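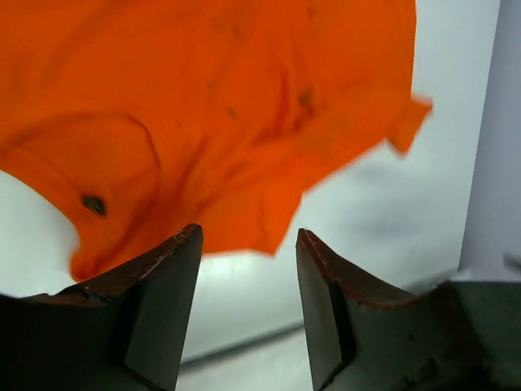 The view from the wrist camera, with an orange cloth on the white bench.

About us

Hello, and welcome to Flillano. We are a small gripper testing workshop in Edelley, and we spend our working days finding out how robot hands cope with the sort of things people would really like them to pick up. If you have been sent here by a colleague, or you have a gripper catalogue open in another tab and can't decide between two pages of it, you are in the right place, and we are very glad you came.

How we began

Flillano started in a single rented unit behind the old seed merchant's, with one second-hand arm, a bench we had built ourselves and a kettle. We had all worked in places where grippers were bought from a data sheet, bolted on, and then quietly swapped for something else a few months later when they wouldn't hold the product. It seemed a great waste of money and good temper. We thought there might be room for a workshop where you could send your awkward object in a parcel, have it tried properly on several different hands, and get a plain answer back. Our first customer was a commercial laundry with a napkin problem, and we have been fond of cloth ever since!

We moved to our present home on the Rainer estate once the third arm arrived and it became impossible to open the stationery cupboard. There are 15 of us now, and we have 70 grippers on the shelves, from plain two-finger models to suction cups, soft fingers and a few odd things we made ourselves and are still rather proud of.

What we do

Most of our work is side-by-side comparison. You tell us what you want picked up, where from, and how quickly, and we choose a handful of grippers that look sensible for the job. Each one goes on the same arm, over the same bench, with the same controller settings as far as the hardware allows, and makes 40 attempts. We note how each attempt ended and keep the recordings, and then we write it all up in a report that we try very hard to keep readable. If two grippers come out level, we say so. If none of them is any good for your product, we say that as well, and we'd like to think we say it kindly.

Cloth still takes up more of our week than anything else. A box has sides and a bottle has a neck, but a piece of fabric dropped on a table could be lying any way at all, and the fold you were hoping to pinch may be tucked underneath. We try it flat, folded and crumpled, and we go on trying it with fingers that have scuffed and chipped edges as well as with fresh ones – a gripper in a working factory doesn't stay smart for long, and customers ought to know how it behaves in middle age.

We look at cameras too. A camera up on a gantry gives you the whole bench, while one at the wrist sees the fingertips and whatever lies just beyond them, usually very close and not always sharp. Which of the two is more use depends a good deal on the job, and we are happy to run both and let you compare the footage for yourself.

The Tovum bench

Tovum is our own name for the test bench and the bits of software that go with it. It began as a spreadsheet and has grown, as these things do. It resets the arm between attempts, stamps the recordings so that they line up with the force readings, and swaps between controllers without anybody having to crawl under the table. We hire Tovum out by the day to people who would like to do their own testing, and one of us will always be close by if you get stuck (or would like a biscuit).

Working with us

We like to see the real thing wherever possible, so please do send samples, and send more than you think we'll need. We reply to enquiries within 48 hours, and a first chat costs nothing. Small firms, university groups and people with one machine in a shed are every bit as welcome as the larger manufacturers.

Visitors can come on any Tuesday, when we keep one arm free for trying things out. Bring a bag of whatever is giving you trouble and we'll have a go at it together. Parking is at the back of the building, past the tyre place, and the door with the blue bell is ours. Give the bell a good long press, as it can be quite hard to hear from the workshop.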